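How to Track Down a Grip Pad That Keeps Slipping (Before You Blame the Software)

If your handheld gripper drops things and the logs swear everything is fine, start with the rubber.
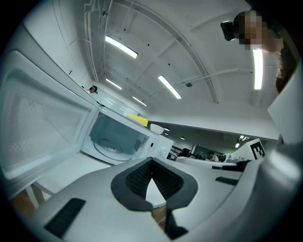

I lost most of an afternoon to this in January, and I'd like to save you yours. We were collecting kitchen tasks, the usual stuff: open the microwave, put a bowl in, take it out, close the door. Everything went great until the bowl started sliding out of the fingers at the exact same point in the motion, right when you tilt your wrist to clear the door. The recordings looked clean and the width reading looked clean. And there I was, chasing the bowl across the floor with 528 episodes already in the folder and no idea how many of them were any good!

My first guess was the tracking. My second guess was me (I get sloppy after lunch). It was Golnar Hassanpour who walked over, ran her thumb along the pad and said, "This is greasy." It was. So here's the routine I use now, in the order I do it.

What you need

Isopropyl alcohol, a couple of lint-free cloths, a soft toothbrush, a small hex key for your housing, a plastic bowl you don't care about, and a spare set of pads. I'm using the Dollow pads, but the steps are the same for the Nikzad ones, except those clip in instead of screwing in.

Step 1: Stop and power down

Take the battery out. Don't just let go of the trigger. Setareh Parsa got a finger pinched doing a "quick wipe" on a live unit, and she had a purple nail for weeks. If yours is wired, unplug it at the wall end.

Step 2: Look at the texture

Get a flashlight and hold it low, almost flat against the pad. A textured pad should throw lots of tiny shadows. If you see a smooth, shiny patch, that's either grease or wear, and you can't tell which until you clean it. Check the edges too. A pad that's coming unglued will lift at a corner first, and it can feel perfectly solid when you press on the middle.

Step 3: Clean it properly

Put the alcohol on the cloth, never straight on the pad, or it'll run down into the housing. Wipe, then brush the grooves with the toothbrush, then wipe again with a clean cloth. Let it sit for 15 minutes. I used to skip the wait and test right away, and I got slips that had nothing to do with the original problem. Very annoying.

Step 4: Do the tilt test

Battery back in. Put 300 grams of rice in the plastic bowl, grip it by the rim, lift it a couple of inches over the table and slowly roll your wrist both ways. Hold each side for a slow breath. If the bowl creeps at all, do the whole cleaning once more. Still creeping? Swap the pads.

Step 5: Swap both sides

Always both! I changed only the worn one the first time and the bowl twisted toward the old pad on every single lift. Snug the screws a little at a time, going back and forth, and quit when they stop turning easily. Cranking them down warps the backing plate, and then you've bought yourself a new problem.

Step 6: Go back through your data

This is the boring part. Find the last episode you're sure about and watch forward from there at 2x speed, looking for the object shifting after the fingers close. I tag mine "slip" in Bodik and leave them out of the training set, but I don't delete them. Golnar wants them for a failure detector she's building, and she'd have my head.

One more thing about where the grease came from. In our case it was hand lotion, mine, from swapping bowls between takes. I keep the lotion in my bag now and the cloths next to the microwave, and I do the tilt test before the first take and again after lunch.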